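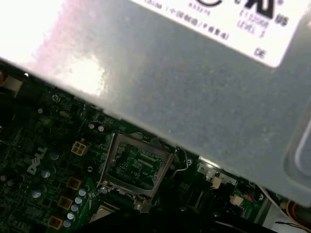

Arsen Stasiv

Those of you who came by the workshop in October will remember the Dondel cell sulking in the corner, and plenty of you have kindly asked after it since. Well, it's back at work, and I'm so pleased! Dondel takes old desktop computers apart for us, and the part it has always found hardest is the bit round the processor. On the Dell machines the socket sits close in by the big metal housing, with the little lever sticking up beside it, and the gripper has to get in there without catching the thin red and blue wires further along.

The fault, in the end, was a tired wrist joint. I had the cover off on Friday, cleaned out a shocking amount of fluff, and fitted the new bearing that Vitance sent over (thank you, Vitance, for finding one at all). Then came the slow part — teaching it every position again, at 30 per cent speed, with my thumb on the stop button and a mug of tea going cold. It took seven goes before I was happy with the approach to the lever, and I'm fussy, so please be patient with me.

The wrist wants greasing every 2000 cycles from now on, and I've taped a card to the guard door for writing down the count. It stands at 572 today. If you're on the late turn, do please fill it in before you switch off, and leave the small hex keys in the tin where you found them.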